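Karnis Hand Gripper: demonstrations and open days

The Karnis is a two-finger gripper made by Skilura. It is held in the hand by an operator, who does the job as usual while the built-in camera records. Recordings are used to teach a robot arm the same task.

We show the gripper at our Carroll workshop. A visit lasts 2 hours and includes a talk, a demonstration with cloth and time to try the tool yourself. Please wear flat shoes and leave large bags at the desk.

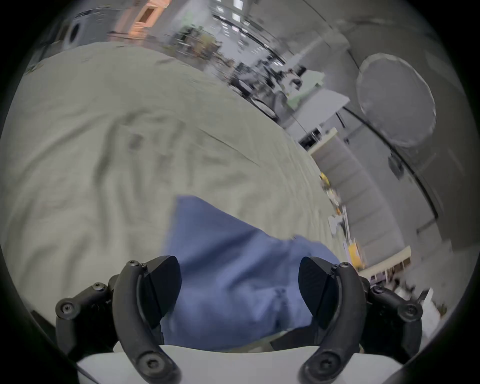
Page last changed: July 17, 2022

The black fingers are curved and carry wedge-shaped pads, which can pinch a folded or bunched cloth. Pads are sold in pairs, order code 217. The gripper costs £1,477 and hire for a week is £1,000, both without VAT.

Open days are held in December. Groups from schools and colleges should write to Khrystyna-Mariia Bondarchuk beforehand, giving the number of visitors. Orders placed at an open day are sent out by Atia, our delivery partner.

Comments

pmarsh: Do the pads fit the older model?

Skilura: They do, but you need the longer screws.

Jo T: Came with my son. He got on better with the towels than I did. Parking was tight.

wendle44: Is there a left-handed version?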